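Bench notes – countertop steam oven, second round
Thursday, September 10, 2026

Picked up the Gralico oven again today after leaving it alone since the fan was replaced. The plan was to check whether the low steam setting holds its temperature well enough for fish and custards, and to see if the new door seal from Stonine is any better than the one it came with. Got through most of the first and only part of the second.

Started at 80 degrees, full steam, cavity empty, tank filled to the line. The probe was clipped to the middle shelf with the lead coming out at the hinge side, same as in March. The display says it is ready well before the probe agrees. It did this last time too and I put it down to the old fan, which was wrong. The sensor sits up near the ceiling of the cavity and the shelf lags behind it. For anything delicate I would wait until the reading on the shelf stops climbing, whatever the beep says.

Once it settles it is steady. I left it alone through the rest of the morning and the trace is flat apart from a dip each time I opened the door. Recovery after a door opening is slower with a full tank than with a nearly empty one. I don't understand why that should be, as the boiler only draws a little at a time. Need to repeat it before I believe it.

Custards next. Used the plain recipe from the test folder, in the small ramekins, 3 to a shelf. Top shelf and middle shelf set together and looked the same when cut. Bottom shelf was behind, still loose in the centre when the others came out. Gave it longer and it came right, with a slight skin where condensation had dripped from the shelf above. Covering the ramekins with foil should fix the drips. Did not have any foil left, so that goes on the list.

The Basik steamer did the same custards on the hob for comparison. It has no control to speak of, you just keep the water at a bare simmer and leave the lid ajar. They came out a bit firmer at the edge, but for the price difference I would struggle to tell anyone to buy the oven for custard alone. Fish is a different matter and I still think the oven wins there. Will do the fillets next session, when the fishmonger's order comes in.

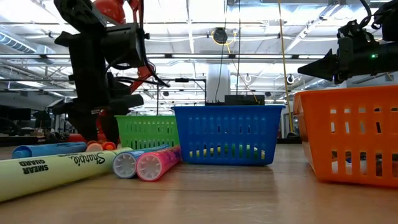 Labels have been a nuisance all day. Masking tape lifts off anything that has been in steam, and ballpoint on it goes grey and unreadable. Freezer tape holds if the dish is bone dry when it goes on. I have gone over to marking the run sheet by colour as well, one colour to a shelf: green for the top, blue for the middle and orange for the bottom, same as the baskets. The yellow-green Sharpie highlighter is for any reading I want to go back to and nothing else, so please don't use it for general underlining. Today's sheet has it on the door recovery figures and on the one odd reading mentioned further down.

Door seal. The Stonine one is softer than the original and goes into the channel without tools. Corners are fiddly. The top left one popped out twice until I pushed it in from the side, starting at the corner and working along. With it fitted there is no steam coming out at the top edge, and the worktop in front of the oven stays dry. There is still a small weep at the bottom by the hinge, but I think that is the door sitting low on that side and no seal will cure it. Loosened the hinge screws and lifted the door a touch – better, though not gone. Left it there for now.

Odd reading: tried dry heat at the end to clear the cavity, set to 200, and the shelf probe went up to 207 before coming back. The earlier notes have nothing that high on dry heat. Could be the seal holding more heat in, or the probe clip touching the side wall, as it had slipped when I looked afterwards. Refit the clip and run it again from cold before reading anything into it.

Tasting, for what it is worth at the end of a long day. Made a quick dipping sauce from the Khổng fish sauce with lime and a little sugar, and had it over greens steamed on the middle shelf. Good colour on the greens, stems done, leaves not slimy. The bottle is in the door of the fridge if anyone wants it.

To do
Foil.
Repeat door recovery, full tank against low tank, same number of openings.
Dry heat from cold, clip moved to the centre of the shelf.
Fillets, top and middle shelf only.
Descale before the next full day. The light has not come on yet, but there is white crust round the inlet.
Order a spare tank lid, the tab on this one is cracked.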